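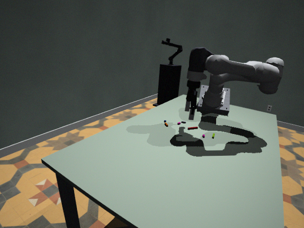 **Category: Student Projects / Build Logs / Second Year**

# Grurnard: teaching an arm to tidy up after me

My project was meant to be a gripper. Just a gripper! Two fingers, a motor, a bit of wiring, done by October and written up by Christmas. By the end of the first month I'd spent more evenings in the simulator than at the bench, so this report is half about the build and half about a table that doesn't exist.

The idea came from Inisari, the shared workshop where I rent a shelf. People leave little parts all over the benches (spacers, pen lids, bits of coloured plastic off somebody's print) and at closing time it all gets swept into one tub. I wanted an arm that could pick small things up one by one and put them in the right tub. I called it Grurnard, which is a fish I spelt wrong on the first form, and then it was on all the forms.

## Why I started in the simulator

The workshop arm is shared, and you book it by the hour. I'm also clumsy with code, and I didn't fancy learning about joint limits by putting a motor through the bench. So I made a virtual room first: a pale green table, the big arm bolted to its plate near the far end, and a small scatter of coloured pieces underneath the gripper. The wall socket and the fancy star tiles came with the room I started from and I got fond of the tiles, so they stayed. They cost me a bit of frame rate, mind you.

The little black arm on the pedestal at the back is my reach test. The plan is for it to take pieces off the big one some day and drop them in tubs. So far all I've done is place it and check that the two don't knock elbows, which took a whole afternoon of nudging the pedestal sideways.

I kept the near half of the table clear on purpose. That's where the tubs will go, and I wanted to know the arm could swing round over it before I cluttered things up.

## The pieces

I picked the colours to be easy: blue, orange, magenta, red, lime green, and one dark one to be awkward. The long red stick is my favourite thing to grab because there's so much of it. The tiny blue one is horrible. My finger pads are flat, and if the gripper comes down even slightly off to one side it flicks the blue piece away across the table.

Shadows were the other headache. The arm throws a great loop of shadow right across the place where the pieces sit, and my colour check, which I was very proud of, kept reading the dark bit by the red stick as another piece. I tried turning the lights down, then up, then moving them. In the end I compared hue and mostly ignored brightness, and that sorted the coloured ones. The dark piece still gets lost. I've left it in because the real benches are full of dark bits and I'd only be kidding myself.

## Numbers, since the marking sheet wants them

I ran 3,000 simulated grasps overnight on my home machine, with the pieces shuffled each time. 1,983 of them ended with the piece lifted and held until the arm reached its parking position. I was a bit gutted, then I sorted the failures by piece and cheered up, as most of them were the blue one and the dark one.

After that I changed the approach so that the gripper stops 29 mm above the table, has another look, and only then goes down. I did a shorter run of 400 with the new approach just to see whether anything broke. Nothing did, but I haven't done the long run again yet so I'm not going to claim a better score here.

## The real gripper

Meanwhile, on my shelf, there's a printed pair of fingers, version four. Versions one and two were too bendy. Version three was nice and stiff and I glued the pad on upside down. The grey pads in the model are copied from version four, so at least the shapes agree, though my model says nothing useful about how grippy the rubber is. I guessed the friction value and I'd like to measure it with a ramp and a spring balance.

The motor driver is a Sadon board out of the workshop's spares drawer. It works fine once warm and sulks for the first minute, so I've put a wait in the start-up code. The bracket between my gripper and the arm's wrist was cut at the Muñoz unit next door, where they let students use the offcuts bin, and it fits after some filing. (A lot of filing.)

## What I'd do differently

- Measure the wrist bolt pattern twice. I drew it from memory!
- Keep a log from day one. My early notes are on the back of a bus timetable.
- Start with plain grey flooring.
- Try curved finger pads for small round things before blaming the code.

## Still to do

Long run with the second-look approach, then tubs on the near side of the table, then the handover between the two arms if there's time before the deadline. On the real side I need two bench bookings in a row, and the next pair free is at 7 in the morning. I've put my name down for it.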